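给花纹说几句话

我想从一块桌布说起。桌布是我外婆的，底色是那种洗了很多年以后才会有的米黄，上面密密地印着樱桃，两颗一对，梗子连在一起，每对樱桃旁边配一片叶子，叶子的绿印得偏了一点，总是比轮廓线往右错开一丝。小时候写作业写不下去，我就用铅笔头去描那道错开的缝，描完一颗描下一颗，描到外婆过来敲我的手背。桌布后来归了我表姐，表姐搬家时把它剪成了几块抹布，我听说以后难过了整整一个晚上，第二天打电话过去，厚着脸皮要回来一块。现在它压在我书桌的玻璃板底下，樱桃还是那些樱桃，叶子还是往右歪。

我说这个，是因为最近陪朋友看房子装房子，跑了好多趟建材城和样板间，跑得越多越觉得冤枉。墙是白的，灰的，或者一种介于白和灰之间、名字起得像甜点的颜色。地板是浅木色。沙发是燕麦色。窗帘是亚麻色。销售小姑娘很热情，翻开厚厚一本色卡给我们看，四十种白，真的是四十种，每一种都有自己的编号和名字，我朋友认认真真地在两种白之间犹豫了半个下午。我站在旁边，心里冒出来的念头是：如果把这份犹豫的力气拿去挑一块印着石榴的布，该多高兴啊！

所以这篇东西，就是想给花纹说几句话。印花的，提花的，绣上去的，画上去的，碎花、大花、格子、水果、小动物、回纹、云纹、缠枝莲，都算。我喜欢它们喜欢得没什么道理，不过既然要写成文章，还是努力把道理找一找。

先说一条最实在的：花纹耐看，是因为它禁得起人发呆。

人一天里有大量时间眼睛是没有着落的。等水开，等孩子穿鞋，讲电话讲到对方开始重复，躺在床上还不想睡。这时候眼睛总得落在什么地方。落在白墙上，它很快就滑走了，滑到手机上去。落在一面有花的墙上，它就有事可做了，可以顺着藤蔓走一段，看看两朵花之间的距离是不是每次都一样，找一找哪里是接缝。我小时候发烧，躺在姑妈家的小房间里，那间房的窗帘印着帆船，我把每条船都分配给了一个认识的人，谁坐哪条船，谁跟谁不能挨着，全部安排妥当，烧也退了。那块窗帘在我脑子里比那一年的任何一本课本都清楚。

有人会说这叫干扰，说现代生活信息太多，家里应该是一块让眼睛休息的地方。这个说法我听过很多次，说的人往往很真诚，我也不想嘲笑。可是我觉得这里头混了两件事。手机上的东西叫人累，是因为它一直在变，一直在催你，你看完这条还有下一条。花布不催人。它昨天是这样，今天还是这样，你看它一眼可以，看它半个钟头也可以，你不看它，它也绝不会给你发通知。把这两样东西都叫作“信息”，然后一起清扫出门，花布实在是受了连累。

再说林子。大家都同意走进林子里眼睛很舒服，可林子里哪有一块素净的地方？树皮是花的，落叶是花的，石头上长着一圈一圈的苔藓，抬头看天也要隔着一层树叶的碎影。我们祖祖辈辈就是看着这些东西长大的。一面平平整整、从头到尾一个颜色的大墙，放在人类的历史里看，是相当新鲜的东西。我不是学这个的，不敢讲得太满，但我自己在素墙房间里待久了，确实会有一种轻微的发慌，好像在等一个迟迟不开口的人说话。

我认识一个瑞典人，叫Ebbe Björklund，在我们这边教了好几年木工。按照大家对北欧的想象，他家里应该是白墙、浅木头、一盏孤零零的吊灯。结果我第一次去他家吃饭，进门就笑了，厨房的墙纸是深蓝底子，上面爬满了越橘，椅垫是红格子，冰箱旁边挂着三条擦碗布，一条公鸡，一条鲱鱼，一条蘑菇。我说你这不像样本里的北欧啊。他说他祖母的房子比这个花得多，连柜门里面都画着花，冬天那么黑那么长，下午出门天就是黑的，谁受得了四面都是白？他说“样本里的北欧”这几个字的时候还做了个打引号的手势，引得我们又笑了一阵。

这顿饭我记了很久。我们常常把别人的东西拿过来，拿的时候只拿了最好拍照的那一层。好拍照这件事本身就值得说一说。素净的房间拍出来确实好看，光线匀，线条直，随便摆一只陶罐就很像那么回事。花纹多的房间不好拍，什么都挤在一起，照片里看着乱，可是人坐进去以后一点也不乱，因为人的眼睛会自己走路，会先看这个再看那个，看累了就停。照片一下子把所有的东西端到你面前，日子可没有这样端上来过。我们现在太习惯先看照片再决定要怎么住了，这中间吃亏最多的就是花纹。
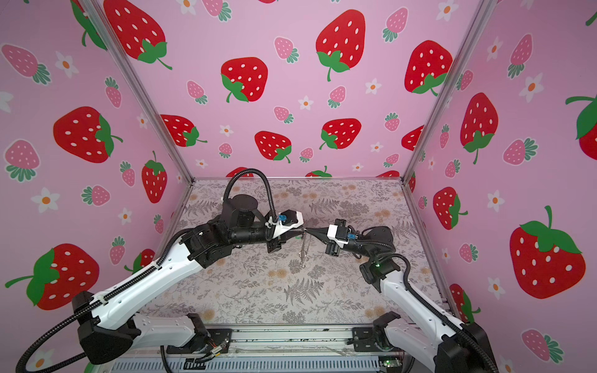 吃亏第二多的，我觉得是便宜的花纹。

讲到印花，稍微讲究一点的人会网开一面，说名家设计的墙纸当然好，手工木版印的布当然好，老苏绣当然好。这些我也都爱，见到了走不动路。但是我这篇文章真正想护着的，是那些没有名字的：夜市上论米卖的塑料桌布，搪瓷脸盆底下那对鸳鸯，暖水瓶上的牡丹，雨伞布上的小碎花，五金店里一卷一卷的自粘墙纸，印草莓的、印柠檬的、印小熊的，买回去把旧柜子一包，整个屋子的脾气都好起来了。这些花纹是谁画的？总归有一个人，坐在某个厂子的某张桌子前面，决定草莓要朝哪边歪，籽要点几粒，叶子要不要打卷。这个人多半没有署名，东西却进了千家万户的厨房。我每次想到这里都觉得很了不起。

我真的去找过一个这样的人。镇子叫Stultau，我去那边探亲，亲戚家附近有一家印布的小厂，叫Jalico，厂房的门开在一条坡路上，八月里热得狗都不叫。带我看的师傅叫Joaquín Salinas，画花样画了大半辈子，手上的皮肤被颜料吃得有点发青。他给我看一只大铁柜，一层一层的浅抽屉，里面全是花样的原稿，他说大概有三百来张，有的已经脆得不敢翻了。

我问他画得最多的是什么，他说水果。水果永远卖得动。花有时兴有过时，有几年大家要玫瑰，有几年看见玫瑰就烦，水果没有这个毛病。我又问他最难的是什么，我以为他会说配色，他说是“接”。一块花样要上下左右都能接得上，接了以后还要看不出来是接的。新手画出来的东西，单看一块漂亮得很，一铺开就完了，会出现一条一条的沟，或者某一颗果子太抢眼，隔一段冒一次头，隔一段冒一次头，像有人在队伍里不停地举手。他说检查的办法很土，把布挂起来，人退到房间那头，眯着眼睛看，哪里有沟就改哪里。改到最后，每一颗都好看，可是没有哪一颗跳出来。

我当时听得激动极了，在本子上记了好几页（后来发现有一半自己也认不得）。因为这就是我小时候趴在桌布上找了那么久的东西啊！我找过接缝，找樱桃从哪一对开始重复，找着找着就迷路了。原来那个迷路是有人费了很大力气给我安排好的。

Joaquín师傅还讲了一个叫Escobar的花样，是他们厂里卖了最久的一款，橙子和橙花，四套色。四套色就是四块版，一个颜色一块版，先后印上去，版子稍微跑一点，颜色就会错开。我赶紧问他叶子印歪了怎么办，他耸耸肩膀，说歪一点点就出货，歪多了就拿来包布卷。我跟他讲了外婆的桌布，讲那道往右错开的缝。他听完很高兴，说那一批的版子大概是松了，又说，有缝的叶子看着像有风。

有缝的叶子看着像有风，这句话我抄在了玻璃板底下那块布的旁边。

话说回来，喜欢花纹的人是要面对一些批评的，我一条一条想过，觉得应当老实回答。

第一种批评说花纹俗气。这个我承认，很多花纹是俗气的，牡丹凤凰、大红大绿，俗得理直气壮。可是俗在这里是个什么意思呢？很多时候无非是说，喜欢它的人太多了，而且这些人没有经过什么训练。我外婆没有经过训练，她在供销社挑布的时候，手一摸，布往肩上一搭，对着镜子一照，就知道要哪一块。她那一代人能买的东西很少，能自己拿主意的地方更少，被面选什么花、门帘绣什么鸟，是少有的可以由着自己高兴的事情。她高兴了，就选了樱桃。我不觉得有谁的色卡比这个更高明。

再说俗气会变。我妈妈结婚时的床单，大朵的牡丹，我上中学那会儿觉得丢脸得要命，同学来家里玩，我要先跑去把卧室门关上。现在同样的床单布，被人做成裙子挂在很体面的店里，我在橱窗前面站了半天，价钱也看了半天。床单还是那个床单。变来变去的是我们这些看的人，所以我现在对自己一时的嫌弃都留着一点余地，先收进柜子里，过些年再拿出来看看。

第二种批评说花纹容易看腻。这个我认真做过比较，当然是不科学的比较，就是在自己家里。我搬到现在的住处以后，书房留了白墙，厨房贴了墙纸，买的是一种叫Sirkeck的老款，灰绿的底，上面是豌豆花和豆荚。书房的白墙我腻得很快，住进去没多久就开始往上面挂东西，挂了画，又挂了日历，后来干脆把旧围巾也钉上去了。厨房的墙纸我到现在还没有腻，前些天炖汤的时候才发现，有一只豆荚是裂开的，里面画了豆子，别的豆荚都闭着嘴。我端着勺子在那里看了好久，汤差点烧干。

我知道有人看腻了，墙纸撕了重来，一肚子火。可我问下来，不少人腻的是当初挑的时候就没有真喜欢，是看别人家这样贴，或者店里打折，或者“挑个花小一点的总不会错”。花小一点的恰恰很容易错！小而含糊的花纹，远看像脏了一片，近看又没有什么可看，两头不讨好。我对所有来问我的朋友都是同一句话，要贴就贴你看了会笑的那一张，花大一点没关系，颜色重一点没关系，小房间也没关系。小房间尤其没关系。厕所、玄关、储物间，这些地方人待得短，胆子可以放大，推开门吓一跳，然后心情很好地关上门，多好的一天。

第三种批评说花纹和花纹放在一起会打架。说这话的人大概没有见过从前的人铺床。被面是一种花，枕套是一种花，床单是条子，床围子又绣着另外的花，上头再搭一条格子毛巾被，谁跟谁也没有商量过，睡在里面却安安稳稳。为什么？我琢磨过，大概是因为它们都旧得差不多，洗的次数差不多，晒的是同一个太阳，颜色慢慢就褪到一块儿去了，像住久了的邻居，口音都变得相近。新买回来的东西难免生硬，打架就让它们打一阵，用着用着就好了。样板间没有这个耐心，样板间要求开门那一刻就和睦。

如果一定要讲一点搭配的窍门，我也只有从实践里摸出来的两条，不保证准。一条是大小要拉开，大花配小格，大叶子配细条子，最怕差不多大小的两种花凑在一起，谁也不让谁。另一条是找一个颜色让它们共用，比方说都有一点暗红，哪怕只是花蕊上的一点点，眼睛就会觉得它们认识。别的规矩我一概不信。什么一个房间不能超过几种图案，什么冷暖要分开，我家厨房全犯了，来吃饭的人没有一个不自在的，倒是常有人吃着吃着忽然指着墙说，哎，那个豆荚。

还有一种批评不太说出口，但我感觉得到，就是觉得花纹不够严肃。办公室、诊所、学校、工作间，凡是要干正经事的地方，都默认应该是素的，好像墙上有了花，手里的活儿就会变轻浮。我实在想不通这是从哪里来的。从前的裁缝铺，墙上糊着年画，案子底下垫着花毡，师傅的活儿一点不含糊。我看牙的那家小诊所，天花板上贴着一大片向日葵，我躺在那里张着嘴，把向日葵看了一遍又一遍，对那位牙医感激不尽。我上中学的化学老师，实验服口袋里永远插着一块小碎花手帕，做完滴定擦擦汗，再叠好放回去，全班都觉得她是最厉害的老师。正经事和花布能处得很好，只是我们不太给它们见面的机会。

我有时候想，我们对素净的迷恋里，掺着一点害怕，怕选错。白的不会错，灰的不会错，将来要卖房子也好卖，客人来了也挑不出毛病。一整个家，按照“不会错”的标准置办下来，住进去的人反倒没有在哪里露过面。我去过一些这样的家，主人很有趣，说话很有趣，做的菜也很有趣，可是屋子一声不吭，我甚至猜不出他喜欢猫还是喜欢海。花纹做不到这么保密。你选了仙鹤，就是选了仙鹤，人家一进门就知道你这里有仙鹤，赖不掉的。喜欢一个东西，喜欢到肯把它贴满一面墙，天天对着，这里头有一种傻乎乎的勇气，我很佩服。

当然也要说句公道话，我不反对有人真心喜欢素的。Ebbe的太太就喜欢素的，她的工作间四壁雪白，一根多余的线都没有，她坐在里面容光焕发，那就是她的樱桃桌布。我反对的只是把素净当成唯一一种有教养的样子，好像一个人品味长进了，就应该把花一朵一朵地戒掉，最后站在四十种白里面挑一种。

我那位装房子的朋友，后来还是选了白的。两种白里选了稍微暖一点的那种，我没有多嘴，帮她搬了油漆。但是她在搬进去之前给我打了个电话，问我那种论米卖的桌布在哪里买，她说餐桌太空了，想铺一块试试，铺一块又不要紧的，不喜欢可以收起来。我在电话这头拼命点头，点完才想起来她看不见。

我陪她去了。卖桌布的摊子在菜市场二楼的尽头，一卷一卷竖着插在纸桶里，老板娘抽出来一卷就往地上一滚，滚出一条花路来。滚了葡萄，滚了雏菊，滚了一种画着茶壶和茶杯的，我朋友蹲在地上，起初还很矜持，说这个颜色是不是太艳，那个会不会显旧，滚到一卷柿子的时候她不说话了。柿子是橘红的，底子是有点发灰的蓝，枝子上停着小鸟，有的鸟在看柿子，有的鸟看着别处。

她说，这鸟怎么不看柿子呢。

老板娘说，它吃饱了呀。

我们当场就剪了。剪刀走过塑料布的声音特别好听，咝的一声到底。老板娘把桌布叠成一个厚厚的方块，用绳子十字捆好，我朋友一路抱着下楼，中间在卖藕的摊子前面还停下来，把捆绳掀开一个角，又看了一眼那只鸟。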